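3.2. Recogida de demostraciones con pinzas manuales

Como ya adelantamos en la introducción, desde el principio quisimos que las demostraciones de manipulación de tela las hicieran personas con sus propias manos, sin teleoperar ningún brazo, y que el espacio de trabajo se pareciera lo más posible a una habitación en la que se vive. De ahí que en Tondside convivan las mesas de grabación con un mueble de lavabo, cajones, vasos y otros objetos corrientes que el participante tiene a la vista mientras trabaja y que acaban, naturalmente, en el fondo de las secuencias.

Cada participante maneja dos pinzas, una por mano, con un cubo de marcadores fiduciales a la altura de la muñeca. La pose de cada pinza se estima a partir de las caras del cubo que resultan visibles en cada instante, y aquí debemos agradecer a Nilton Taipe su paciencia con la calibración, que repitió para cada par de dispositivos antes de cada turno. La vista principal procede de una cámara a la altura de la cabeza (Figura 4), de modo que los antebrazos y las dos pinzas ocupan la parte baja de la imagen y las telas quedan delante. Varias personas pueden grabar a la vez en la misma sala; los cubos ajenos que aparecen al fondo se descartan por identificador.

Figura 4. Vista desde la cabeza durante una demostración bimanual con tela. Los cubos de marcadores se aprecian junto a las muñecas; a la izquierda, otro participante sentado utiliza también dos pinzas.
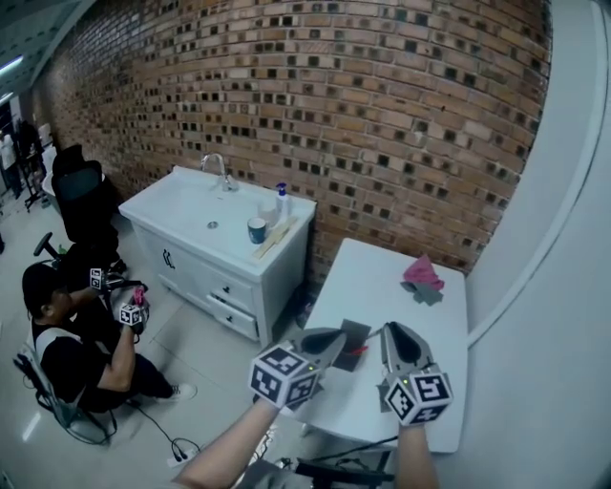
3.3. Filtrado y segmentación

En total reunimos 71 sesiones, repartidas entre 8 participantes, todas ellas grabadas en abril. Jianguo Qin y Zhiqiang Liao las revisaron por separado y marcaron el comienzo y el final de cada pliegue; cuando sus marcas no coincidían, volvían a ver juntos la secuencia hasta ponerse de acuerdo, cosa que en los pliegues muy lentos llevó bastante más tiempo del que habíamos previsto. Conservamos 37 sesiones para el entrenamiento de Vörös. El resto se apartó casi siempre por pérdidas prolongadas de seguimiento, sobre todo cuando una pinza tapaba el cubo de la otra al juntar las puntas, y en dos casos por un desfase de reloj que no supimos corregir.

Los tramos breves sin detección se interpolaron en posición y orientación, mientras que los más largos dividen la secuencia en dos segmentos independientes.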